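Ticket 174: Ledero label server restarts under load
Status: monitoring
Site: Clomby, packing office

Reported: server drops out during the February stock run, usually after 4,000 labels. Nothing in the system log before the restart. Print queue is lost each time.

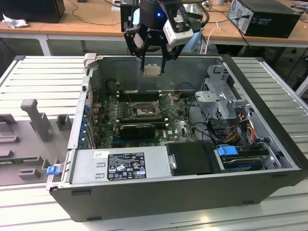 Dell tower, side panel off, processor above the board.

Checked mains supply and UPS. Both fine. Swapped the power lead anyway. Test run of 200 labels passed, full run failed at 03:40. 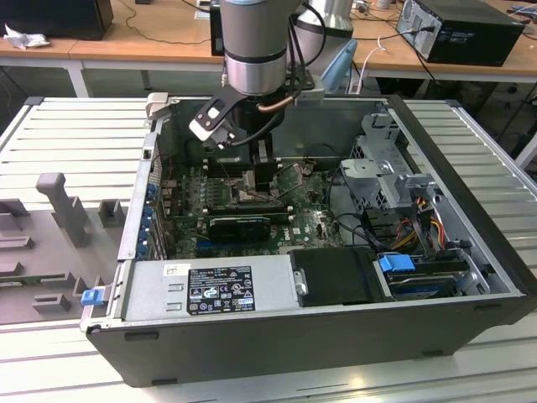 Moved the queue to the spare machine at Soltlow. Same fault there with the same job file, so hardware is unlikely. Rolled the Nagano print driver back to build 133.

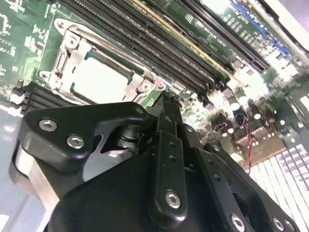 Full run completed on the old driver. Memory use stayed flat throughout. Automatic driver updates now switched off at both sites.
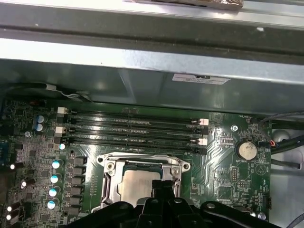

To do: send job file and crash dump to Ledero support. Keep ticket open until the next stock run has finished.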